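Bimanual tray task in sim, 100 demos vs. 1,397

cekar_lab
August 31, 2020
Results from the rack retrieval task. Policy trained on 100 teleop demos got the tray out in 8 of 10 runs. Training on all 1,397 gave the same score.

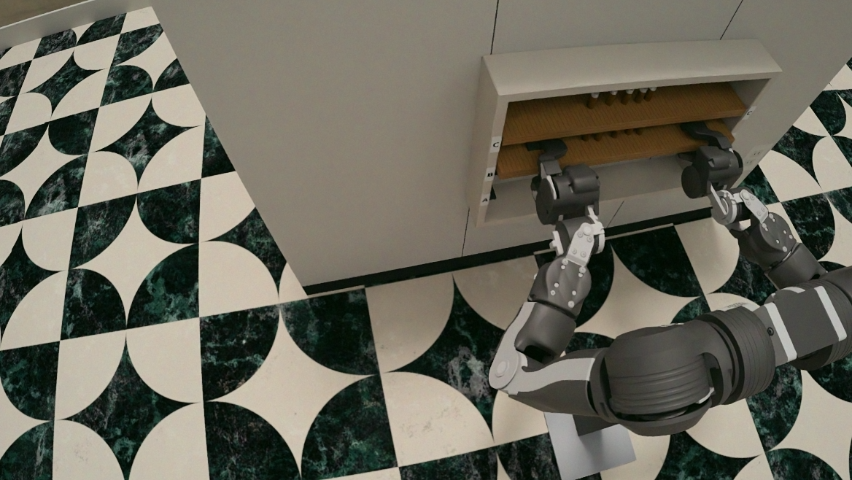

Success depends mostly on when the second hand closes. If one side pulls early, the tray jams. We condition on the slot letter, and with both grippers on the shelf beside the B label, the policy still has to wait for matched contact before it moves back.

Rosemarie Lindemann
Ten runs is too few to say the extra demos did nothing. Is the base fixed?

cekar_lab
Fixed within a run, start pose randomized. Fair point on the run count.
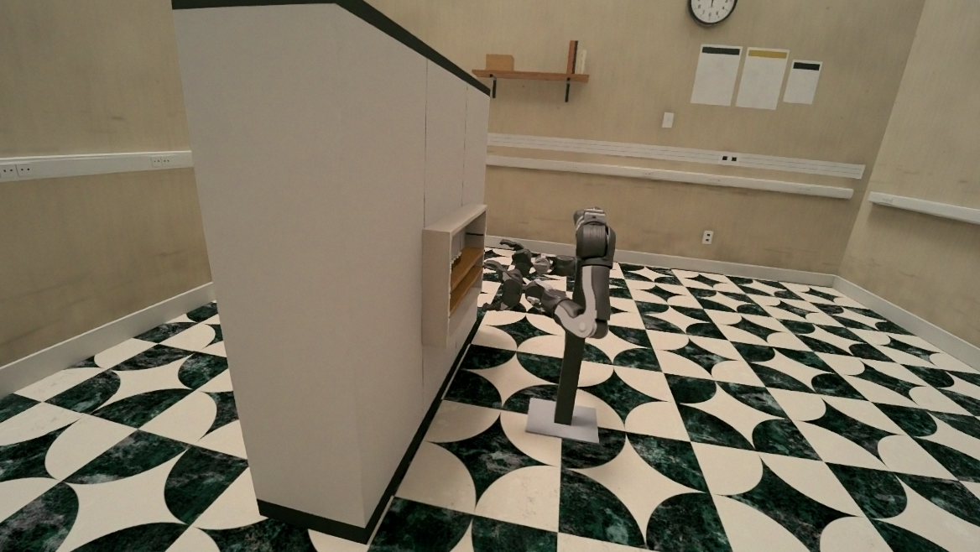
Both grippers near the rack opening, base on the tile floor.

giltitz88
How do you score "out"? Ours counted tilted trays until we added a level check.

cekar_lab
Level within 2 degrees, nothing tipped over. 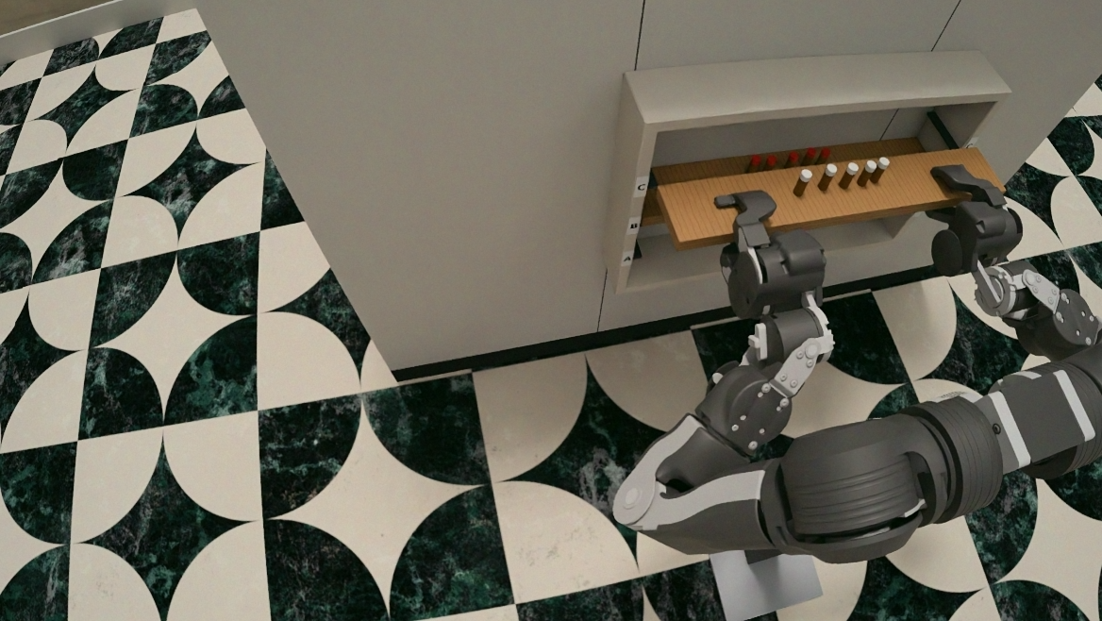 Sixten Midtbø
I'd still drop the 100-demo claim. Same score on one tray tells you the task is saturated. Run it on A and C and post those numbers.

cekar_lab
C is queued. A has no demos yet.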